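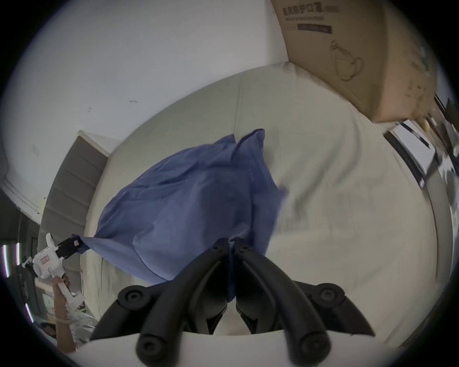 The Man Who Made Six Grurik Movies

The first Grurik movie opens with a truck driving across a salt flat for almost four minutes. There is no music. Then the truck stops, the driver gets out to look under the hood, and something pulls him under the chassis by the boots. The title comes up in orange letters, and from there it doesn't slow down much.

Tarun Vashisht wrote and directed it, and he wrote and directed the five that came after. None of them played in more than 50 theaters. Most went straight to tape, and later to disc, in boxes that showed a much bigger monster than the one in the movie. If you rented movies from a gas station or a grocery store during those years, you have probably held one.

Vashisht lives in Clavia now, a town with one stoplight and a movie house called the Rimov. The Rimov shows new releases on the weekend and old ones on Wednesday night. In July it ran all six Grurik pictures in order, and he came to the last two and took questions from the stage.

He is a tall man with a quiet voice, and he answers what he is asked. Someone wanted to know what the monster was supposed to be. "It's a thing that lives under the ground and is angry," he said. Someone else asked if it stood for the mining company in the second movie. He said there was a mining company in the second movie because they had permission to shoot at a mine.

The suit

Every Grurik movie uses the same suit, patched and repainted. It was built by Nazmiye Gökçe, who had been making costumes for a touring opera company when Vashisht called her. She had never built a creature before. She made the body from upholstery foam and the skin from latex over burlap, and she put the joints where a person's joints would be, so the performer could run in it.

The running is what people remember. Monsters in cheap movies tend to walk slowly with their arms out, and the victims have to fall down a lot so they can be caught. Grurik sprints. In the third one it chases a school bus down a gravel road in a single take, in daylight, and you can see that it's a man in a suit and you can also see that he is gaining on the bus.

Gökçe played the part herself in the first two. The stuntman they hired had quit after one morning in the heat. "I knew where the air holes were," she told me. She ran in it until she hurt her knee on the second picture, and after that she trained the people who wore it. She also picked the takes. Vashisht says that if she thought the shoulders looked wrong they went again, whatever time it was.

The middle ones

The third and fourth are the best of the series. They were shot back to back, with most of the same cast, and they share a set of motel rooms. Grurik Below has the bus chase and a good performance by the actress who plays the county nurse. Grurik at Grewal has a weaker script but a much better ending, in which the whole town of Grewal sits up overnight in the high school gym, listening to the floor. The scene lasts 11 pages in the script. Hardly anything happens in it. People play cards and a baby cries and a man goes to check the boiler, and that's where the movie gets scary.

The fifth one is bad. Vashisht agrees. The distributor wanted comedy, and he doesn't write jokes. There is a long scene in a car wash that got no laughs at the Rimov and, he said, got none when it was new.

The sixth is odd. Half of it is a courtroom picture. A rancher is being tried for a killing we have watched Grurik commit, and he can't say so without sounding crazy. The creature is on screen for less time than the bailiff. Fans hated it, the money was gone, and that was the end. It has aged well, though. The last shot is the rancher walking home on a road at night, on the soft shoulder, then moving over to walk on the asphalt.

What's left

The negatives for four of the movies are in a lab vault. The other two exist only as prints, and the print of the second one has turned pink. A small disc label has asked about a set, and Vashisht has signed a letter but no contract. His asking price for the rights to the first movie was 700 dollars and a proper scan. He wants the scan more.

The suit is in Gökçe's garage, on a dress form, with a sheet over the head to keep the sun off. The latex on the hands went years ago. She has the original molds for those and thinks she could pour a new pair, but she's 40 miles from the nearest shop that sells the right kind.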